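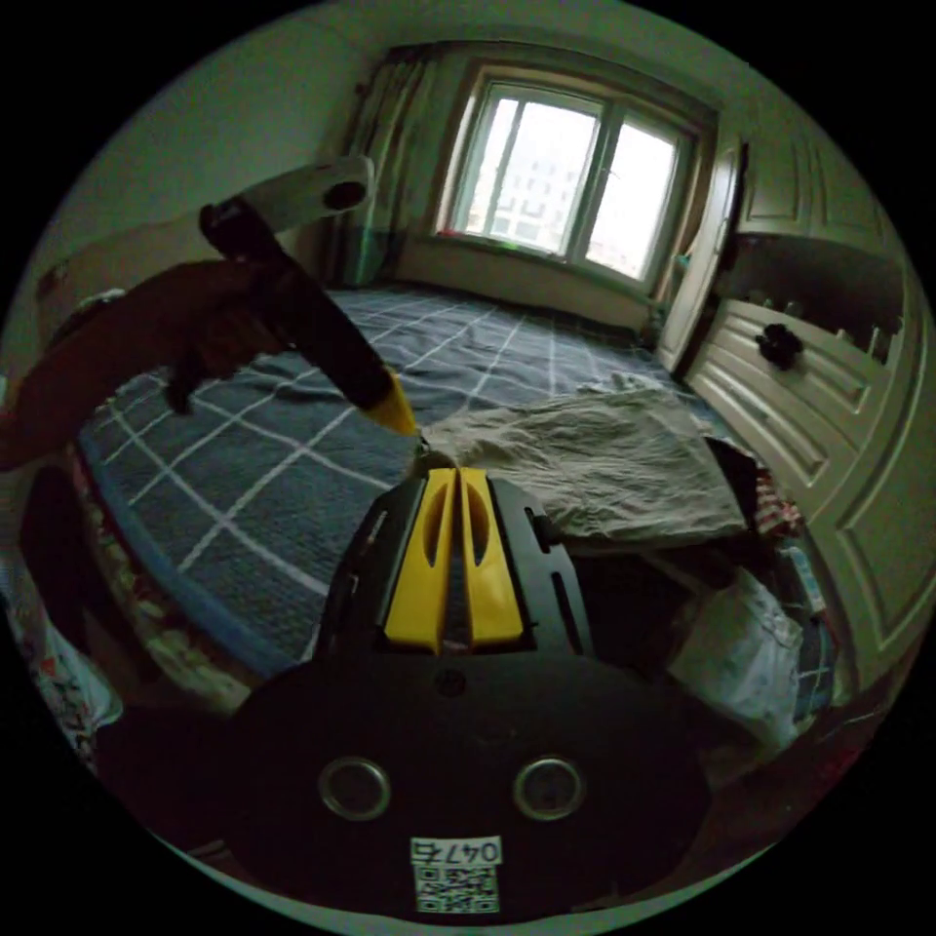 What should I do with the clothes and bags that end up on the bed when I'm sorting out a room?

Leave them there until every piece has a place to go, and don't stop for the day until the mattress is clear. Start with whatever is largest, fold it or hang it, and work down to the small stuff. Bags get emptied last.

That was the question most of you sent in after the July issue, so it gets the top spot this time. A few more points from the same batch of letters follow.

Sheets. Keep the one on the bed while you sort, then strip it and wash it at the end. Clothes that have been at the back of a wardrobe bring dust with them. Patterned sheets are fine to sort on, but black socks are hard to find on a dark one, so pair those somewhere else.

Carrier bags. Tie nothing until you've looked inside. Dolores Haddad at the Matdale swap shop says they had 142 bags handed in last month and found house keys in two of them. The keys are still behind the counter if anyone is missing a set.

Curtains. Several readers asked if they should come down at the same time. If they're due a wash, yes, and do the window while they're off. Check the label first. Lined curtains often need dry cleaning, and the launderette on Oltlow Road won't take anything heavier than a double duvet cover.

Crumpled linen and cotton. Don't iron it before you've decided to keep it. Shake it out, lay it flat and look for marks near the hems. Stained pieces can go in the rag bin at the swap shop, which takes any fabric that is clean and dry.

The swap shop wants single bedding, children's coats and plain towels before the autumn. It has enough cushions. Drop off at the side door up to 22 items a visit, and please keep bedding in a separate bag from clothes.

Next issue: airing cupboards, and what to do with odd pillowcases.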